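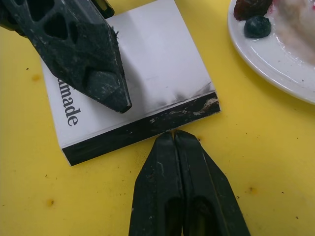
White book on the yellow table, black edge well scuffed.

2026-09-04

Paste day, mostly. Mixed a new batch of wheat starch, 12 g to 100 ml, and let it soak overnight before cooking. Much smoother than the August batch, which went grainy on me and never really recovered. Strained it twice through the horsehair sieve and it's lovely stuff now - like thick yogurt!

Tried it on the Eglītis test strips next to the Ornano tissue. The Ornano cockled a bit at the edges, the other one dried flat after 8 hours under weights. Jytte Zoëga thinks I'm brushing too wet (she's probably right, she usually is). Will redo with the paste thinned less and blot first.

Also, we're almost out of blotter. If anyone orders from Girer, please add the big sheets, and don't get the cream ones again.

Jivo boxes came, wrong depth. Sent them an email, no answer yet.

Still to do: label the paste jar, sharpen the small paring knife, find the other bone folder.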